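Search this site Enter keywords Go

Darness Household Handling Project
Interim Progress Report to the Mowat Fund
Dec 21, 2019

1. Purpose of this report

This report covers the second period of the grant and is submitted under the terms agreed in April. It sets out the number of demonstrations recorded, the condition of the equipment, the main difficulties met, and the work planned for the final period. Spending is reported separately on the Fund's own form.

2. Collection to date

The grant agreement calls for 2,000 accepted demonstrations of everyday tidying and waste handling, recorded in furnished homes with hand-held grippers. At the close of the period, 1,379 had been accepted. Bedroom work makes up the largest share, followed by kitchens and entryways. The Teltow team records in occupied homes, and the Elline office carries out review and labeling.

A demonstration is accepted when the whole task can be followed from the gripper cameras, the finger positions have been logged without gaps, and the reviewer agrees with the task label assigned by the operator. Clips that fail on any of these points are kept in a separate store and are not included in the figure given above.

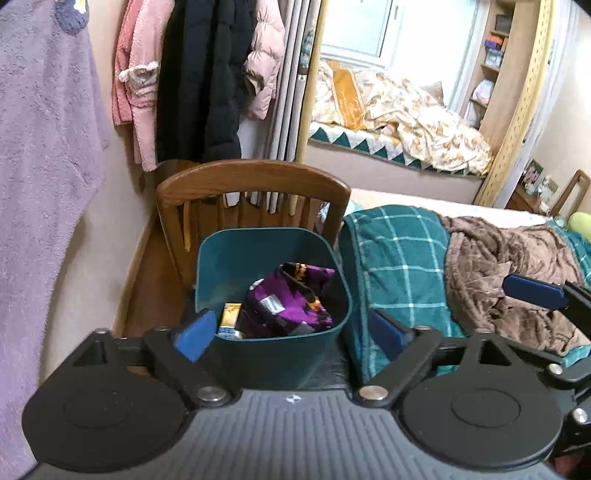
Household waste was added to the task list at the request of the Fund's technical adviser, who noted that earlier sets relied too heavily on rigid objects such as cups and blocks. Wrappers, cartons and soft packaging change shape when gripped, and the learning system has had few examples of them. Operators have been instructed to leave the items as the household left them and to avoid smoothing or sorting them before recording begins.

Each home contributes no more than 30 demonstrations of any one task. This limit was introduced after the first period, when a small number of rooms supplied most of the material and the trained model performed poorly in rooms it had not been shown. The limit has slowed collection, but reviewers report a wider spread of lighting, furniture and floor surfaces in the accepted set.

3. Difficulties

Two matters affected the schedule. First, strong window light caused parts of some recordings to wash out. Operators now check exposure at the start of every session and may draw curtains with the consent of the household. Second, recordings made with two grippers at once showed small timing differences between the left and right streams. A correction was applied in software, and 800 stored clips were processed again at Elline. Most were accepted on second review — the remainder will be recorded afresh.

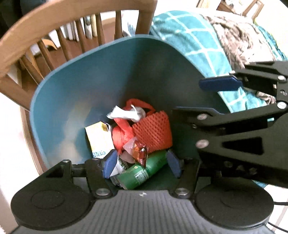

Labeling of mixed waste has taken longer than planned. Reviewers did not always agree on what to call crumpled or folded items, and the original label list had no entry for netting or for torn pieces of film. A revised list was adopted late in the period. It allows a reviewer to mark an item as "soft packaging, unspecified" when its identity is not clear from the recording.

4. Work planned

The final period will concentrate on the 621 demonstrations still required. Priority will be given to two-handed tasks and to homes not yet visited. A held-out set of rooms will be kept apart from training so that the final evaluation can be carried out on unfamiliar surroundings. No change to the budget is requested. We ask the Fund to confirm that the revised label list may be used for the final delivery — a copy is attached as Annex B.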